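Home Baking Project Report: Comparing Sweeteners in a Plain Oat Slice

Submitted 19 October 2025

1. Introduction

Oat slice is a common lunchbox bake and most recipes rely on golden syrup to hold it together. Our group wanted to know if other sweeteners would give a slice that cuts cleanly and still tastes good after a few days in a tin. We tested golden syrup, honey and mashed ripe banana. The base recipe came from the Gough cookbook, a spiral-bound one used in the Food Technology kitchen since before any of us started.

2. Ingredients

For each batch we used 200 g rolled oats, plain flour, desiccated coconut, brown sugar, butter, a pinch of salt and half a teaspoon of bicarb soda. Oats were the Skorkberg brand, all from the same bag. Butter was Gorix unsalted. The sweetener was the only thing changed, measured at 3 tablespoons per batch.

3. Method

The dry ingredients were mixed in a large bowl. Butter and sweetener were melted together over low heat, the bicarb was stirred in off the heat, and the lot was poured over the oats. For the banana batch the butter was melted alone and the banana added afterwards. The mixture was pressed into a lined tin with the back of a spoon and baked for 30 minutes in a moderate oven. All slices were cooled in the tin before cutting.

Eight tasters from the year group scored each batch for flavour, texture and colour. They tried the slices on the day of baking and again three days later. Batches were marked with letters so tasters did not know which was which.

4. Results

Golden syrup scored highest for texture on both days. It cut without crumbling and stayed chewy. Honey scored highest for flavour, but the edges browned faster than the middle and two tasters found them bitter. The banana slice was soft and pale on the first day – more like a cake – and had gone damp by the second tasting. It broke when lifted from the tin.

5. Discussion

The banana has far more water than the other two, and baking time was not adjusted for it. A longer bake at a lower heat may have helped. Our oven also runs hot at the back and we only turned the tin in the last two batches, so the colour scores should be read with care.

We had planned a fourth batch with Flatenia rice syrup but the shop was out of stock. This could be tried in January with the same tasters.

6. Conclusion

Golden syrup is still the best choice for a slice that has to travel. Honey works if the oven is turned down a little.

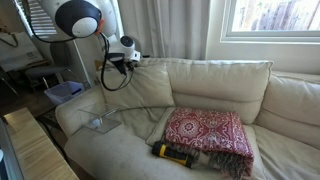
Figure 1. Cream fabric sofa and white robot arm.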